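**Popular Music and Its Audiences, handout for week 4: the fan club newsletter**

Please read this before the seminar in October. Our case is the newsletter of the Pilemon fan club, a folk-rock group which toured small halls and never had a big hit. The club had 833 paying members in its best year. The newsletter was typed by Lizelle Sibiya and copied at a print shop, in 27 issues altogether.

We look first at the letters page. Members used it to exchange concert tapes, to find a lift to a show and to quarrel about the second drummer.
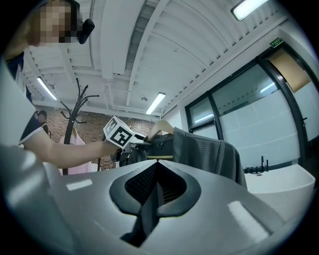

The quarrel is useful for us, as it shows who was allowed to speak as a "real" fan. Compare issue 6 with issue 19, where newer members answer back.

Carolina Paiva writes that nearly 200 letters were never printed. Keep this in mind when you quote from the page: the editor has already made a choice.

To prepare:

- Read Paiva, chapter 2 (the part about tape trading only).
- Choose one letter and note which words the writer uses for other fans.
- Bring your notes on paper, one page is enough.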